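Manríquez Ceremonies Drops Its Wedding Packages and Puts Every Fee on One Page

PEVTHORPE, Sat 29 January

Manríquez Ceremonies, the Pevthorpe wedding officiant practice, will stop selling ceremony packages on the first day of February and will charge one flat fee of $886 for a wedding of any size. The fee, and the short list of things that can be added to it, will be printed on a single page of the practice's website, where couples can read it before they hand over an email address.

The practice does not expect this to make it popular with the rest of the trade. Most officiants in the region still ask couples to "inquire for pricing," and the owner of Manríquez Ceremonies, Eliseo Ledesma, has doubts about why.

"They'll tell you every wedding is different," Ledesma said. "Fine. I've been doing this a long while and the work is mostly the same. You meet the couple, you write the thing, you rewrite the thing, you drive there, you stand up and read it clearly, you sign the license and you mail it. What's different is how much people look like they can pay."

Until now Manríquez sold three packages, called Simple, Signature and Heirloom. Ledesma wrote the names himself and says he regrets all of them. The Heirloom package cost nearly twice as much as the Simple one and included a printed copy of the vows, a second planning call and a "vow coaching session." When he went back through his own notes he found that couples who bought Simple were getting the second call anyway, because a ceremony can't be finished without it. The coaching session was a phone call in which he told people to slow down.

What the flat fee covers

The $886 covers two planning calls of up to 60 minutes each, a ceremony written from scratch, as many rounds of changes as the couple wants until ten days before the date, one rehearsal within the county, the ceremony itself, and filing of the marriage license. Travel inside the county is included. Travel outside it is charged by the mile at a rate shown on the same page.

There are two extras. A second language read alongside the English costs $60, and a printed and bound copy of the ceremony costs $55. There is no charge for a reading by a friend, a moment of silence, a ring warming, a dog, or a late change to the pronunciation of somebody's middle name.

Half of the fee is due on booking. The other half is due a week before the wedding. If the couple cancels, the deposit is kept only if the officiant can't fill the date. Ledesma says he knows that clause depends on couples believing him, and that he will send anyone who asks a copy of the calendar for the day in question, with other clients' names removed.

Questions about unity rituals

The practice is also changing the way it handles unity rituals, the part of a ceremony where couples pour sand, light a shared candle, tie a cord or mix two wines. These used to be offered as a menu in the planning questionnaire, and nearly everyone picked one.

Ledesma suspects that they picked one since it was on the form. He has removed the menu. The new questionnaire asks only whether there is anything the couple wants to do with their hands during the ceremony, and leaves a blank space.

"If a couple has a reason to pour sand, they'll tell me about the sand," he said. "I've watched a lot of people pour sand in a wind with no idea what it was supposed to mean. Then I had to stand there and say what it meant."

Couples who do want a ritual will still get one, written for them, at no cost. The practice will no longer sell or rent vessels, candles or cords. It has also taken down a page that described several rituals as ancient. Ledesma tried to trace the history of each and could not satisfy himself that some of them were much older than he is.

The questionnaire gets shorter

The old planning questionnaire had 51 questions. It asked for each partner's favorite season, the song playing when they met, and three words to describe their love. Faustino Galindo, who joined the practice as its second officiant, was given the job of cutting it down and came back with a form that fits on two sides of paper.

"Everybody writes 'kind, funny, loyal,'" Galindo said. "I can't do anything with that. Tell me about the time the car broke down. Tell me who shouldn't be seated in the front row and whether I need to know why."

Galindo kept the questions about legal names, family members who have died and should be mentioned, religious wording to use or avoid, microphones, and who has the rings. He added one asking what the couple disliked about the last wedding they went to. He considers it the most useful question on the form. Ledesma is less sure, and the two have agreed to look at it again once the summer season is over.

No ceremony software for now

In the past year the practice was approached by several companies selling software for officiants. It ran a trial of one, Kiverus, which sorts the answers on a planning questionnaire and proposes a draft ceremony. Ledesma and Galindo each compared its drafts with their own for weddings they had already performed. They found that the drafts were tidy, that they read well on a screen, and that with the names taken out they had trouble telling which couple was which. The practice will not be renewing.

Ledesma does not rule out trying again. He says he would want to hear such a ceremony read aloud, outdoors, to people who knew the couple, before he paid for it.

Listing sites

Manríquez Ceremonies has also ended its paid listing on Drullia, the wedding directory. The practice had been paying for a higher place in search results and could trace very few bookings to it. Most of its couples come from earlier couples, or from guests who walked over after a ceremony and asked for a card. Money that went to the listing will now cover the rehearsal, which was previously charged as an extra.

The practice's free listing stays up, along with its reviews, including the one that says Ledesma talked too long. He has reread that ceremony and agrees with the reviewer.

Couples already booked

Couples who have already booked under the old packages may keep their contract or move to the flat fee, whichever costs them less. Those who paid for Heirloom and have not yet had their wedding will be written to during February and refunded the difference. They will still get the printed vows.

Booking under the new fee opens the same month. Couples should write with the date, the place, and the name of each partner. A reply will say whether Ledesma or Galindo is free, and which of the two it will be. The practice does not swap officiants after booking except for illness. Couples who would like to meet first can do so at the Pevthorpe office by appointment, with no deposit and no follow-up calls if they decide against it.

About Manríquez Ceremonies

Manríquez Ceremonies writes and performs civil, mixed-faith and nonreligious weddings in Pevthorpe and the surrounding county, along with vow renewals and a small number of memorials. It does not plan receptions and does not take commissions from venues, florists or caterers.

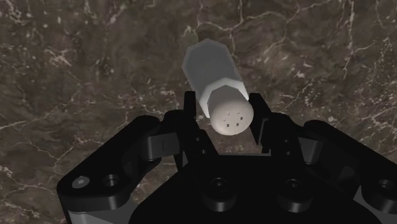

Press questions should go to Eliseo Ledesma through the contact form on the practice's website. He prefers to answer in writing and will supply the old price list to anyone who wants to compare.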